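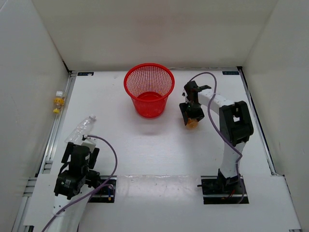

Wandville Desk Recycling Project
Progress report to Condori, second period
Prepared by Natanael Amaral, 15th May

Work in this period covered the choice of basket, the sorting guide and the first deliveries to the Sakdale building.

Baskets. We settled on the round mesh type in red plastic, with a solid base and a rim wider than the bottom. The solid base matters to the cleaning crew, who had complained about drips from the old wire bins. We ordered 400. Of these, 200 have been delivered to Sakdale and are in use on the second and third floors. The rest are due in June. We are keeping 50 of the second delivery as spares.

What goes in. The red baskets are for clear plastic drink bottles only. Caps may stay on. Paper goes in the existing blue boxes, and anything with food on it goes in the kitchen trash. Small plastic parts such as tube fittings were a problem in the first weeks, mostly on the third floor near the workshop. They now go in a tray by the workshop door, and the sorting guide has been changed to say so.

Collection. Baskets are emptied twice a week into the rolling cart by the freight elevator. The crew asked for one basket per row of desks instead of one per desk, and we agreed for the fourth floor. Floors two and three will stay as they are until the end of the period.

Results so far. The crew counted 1,937 bottles in the first full collection month. We have no earlier count to compare this with, as bottles used to go out with the general trash.

Open items. The Celtix invoice for the rolling cart has the wrong delivery address and has been sent back for correction. We still need written permission from the building manager to put a basket in the lobby. Labels for the fourth floor are printed but not yet cut.

Requests. We ask that the money left over from printing be moved to the cart budget, to pay for a second set of wheels. No other changes to the budget are needed.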